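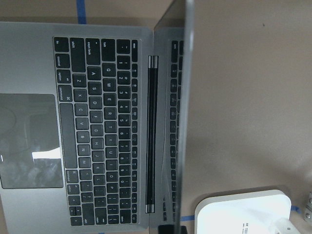

The Jidport town library will stay open until 9 p.m. on weeknights starting next month, after a trial that began in October drew about 410 extra visits. Most evening users came to study or apply for jobs, often with a laptop open on the table.

Dec 14, 2019 | By Staff Writer 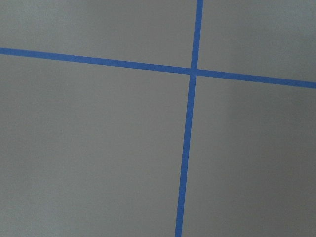

The Ascombe Street branch keeps its current hours. Its heating is due for repair, and the work will take 2 weeks.

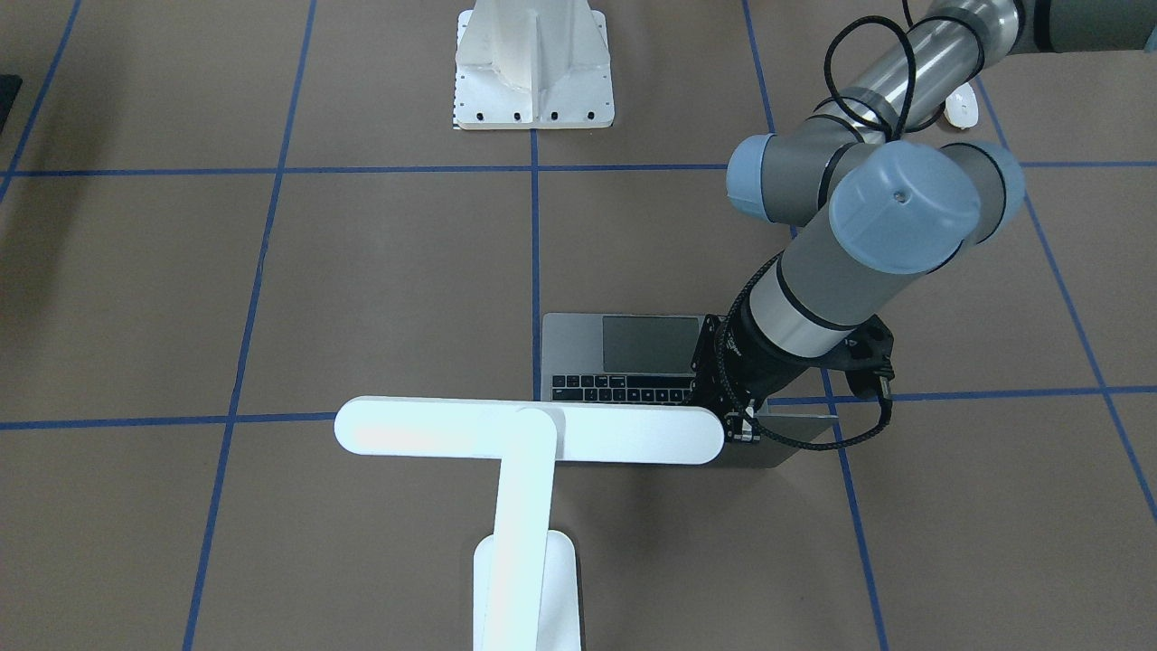
Evening visitors should use the side door on Borkowska Lane. Parking is free after 6.
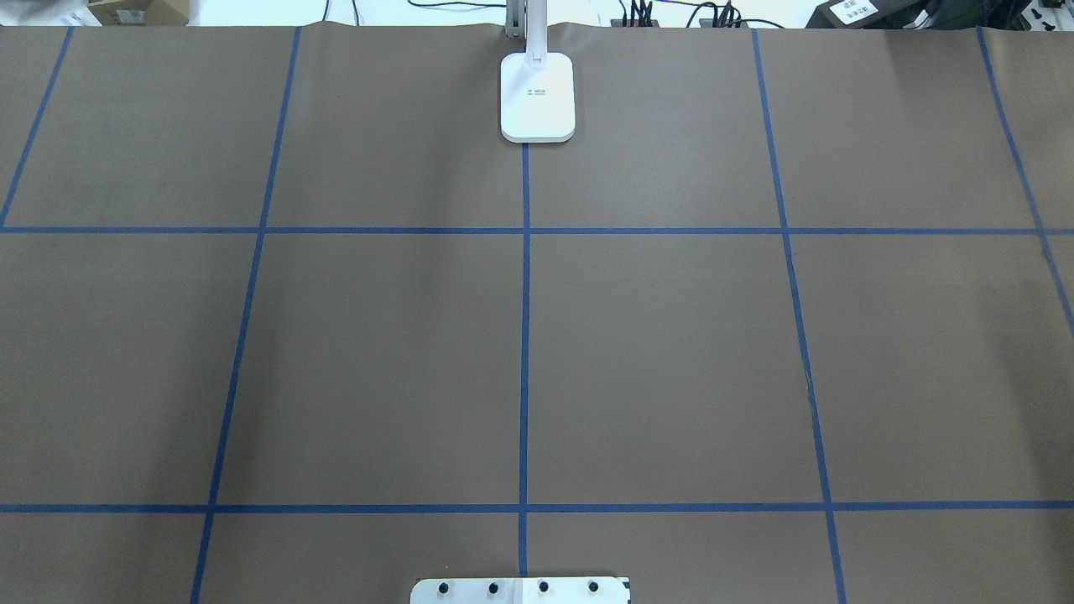
Blue tape on brown paper, laid out in a grid.

Share 200

2 comments

nightowl_j: Good news. Will the printers be on too?

Marsh Rd reader: Ascombe needs late hours more.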